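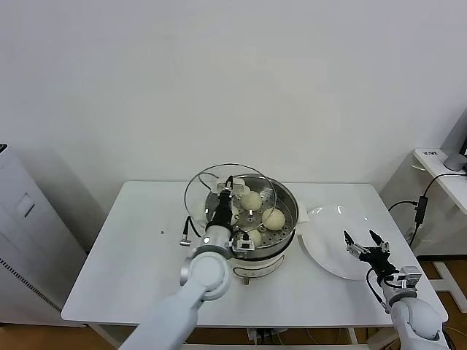 Rimantas Raudsepp replied that the complaints register should go to an outside reviewer before the bylaws are touched, and that doing it in the other order would leave the review with nothing to measure against.

Re: Prondstead bar section, draft bylaw 14 (discipline of members)

docketmouse wrote:
I disagree with Rimantas on sequence. Bylaw 14 as drafted gives the board sole power to close a complaint without written reasons. That defect is visible on the face of the text. It can be fixed at the February meeting and the register can be reviewed afterward.

R_Raudsepp wrote:
It can be fixed, but by whom? The drafting group is appointed by the same board. I read all 129 pages of the packet. The closure power is mentioned once, in a footnote to the fee schedule. An outside reviewer would at least move it into the body.

tolling_agreement wrote:
Small correction. It is mentioned twice. See also the definitions, under "final disposition." The two passages conflict: the footnote lets the board close at any stage, the definition only after a response from the member complained about. If both survive, the narrower one should control.

docketmouse wrote:
Missed that. It helps my argument. A conflict between two clauses is a drafting job and does not need a reviewer.
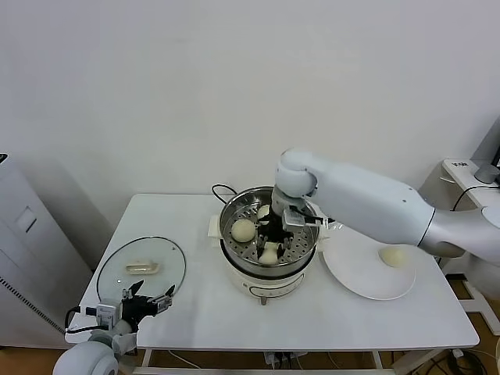 Re: Re: Choice of reviewer

avotins_reader wrote:
Splitting this off. The packet names two candidates, Mureo and Avotiņš. Mureo drafted the current conduct code for the section. I would treat that as disqualifying. The conflict disclosure form covers only paid work in the last 7 years, and the code is older than that, so the form comes back clean.

tolling_agreement wrote:
Not sure it disqualifies them. The review is of how complaints were handled, and the code is background. I would want a written disclosure and a separate person on any question about the code itself.

R_Raudsepp wrote:
How complaints were handled depends on what the code told people to do. Those can't be separated in practice. Elham turned down a similar job for that reason, and that was a smaller section.

docketmouse wrote:
Then move for Avotiņš and put the scope in the motion. Notice of motions closes Monday and needs 10 signatures. I will sign that one. I still intend to offer my amendment to 14 separately.

avotins_reader wrote:
Send me the amendment text before you file. "Written reasons" needs a deadline attached or it means very little.

Search this forum Enter keywords Go

Last updated: Monday

Contact the moderators | Back to top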